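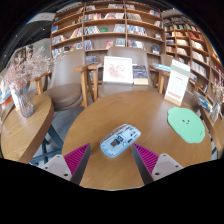

Pale blue mouse with a see-through shell, on the round table

Fledari: The Complete Series (Blu-ray Box Set)
Label: Kurnell
Discs: four
Running time: 444 minutes
Audio: Japanese, English
Subtitles: English, English for the hard of hearing
Listed: 9/23/21

Fledari is the slow, strange, lovely one about the lighthouse keepers who can hear each other's dreams, and it's finally out on disc with every episode in its original order. If you only caught it on late-night telly you'll have seen the shuffled version, where the storm story comes before anyone has met the twins (and makes no sense at all!). Put back where it belongs, it's the best half hour of the whole show.

The picture is a fresh transfer and the night skies look gorgeous. Grain has been left alone. The Japanese track is the one most people will want first, but do give the English dub a go — Virgilio Fajardo is wonderful as the old harbour master, all gravel and kindness, and Remedios Policarpio gets the twins exactly right.

Extras
Commentary on the first and last episodes with dub director Naveen Solanki
Clean opening and closing titles
Storyboards for the storm episode
A 73-page art book with notes by Lilibeth Umali

The art book is the bit I keep going back to. Umali writes about background painting in plain, friendly words, and there are early drawings of the Plondley lighthouse that never made it to the screen, one of them with a railway running straight through the kitchen.
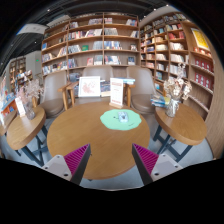

Mint-green mat with a wavy edge, over on the right

Edition and delivery
The first pressing is 4000 copies, each in a rigid slipcase. A standard edition without the book follows in October. Discs are Region B, so please check your player before ordering. The series is rated 12, mostly for the shipwreck.

Also from Kurnell
Saludo, the cookery-school comedy, on two discs — same dub team, far more shouting.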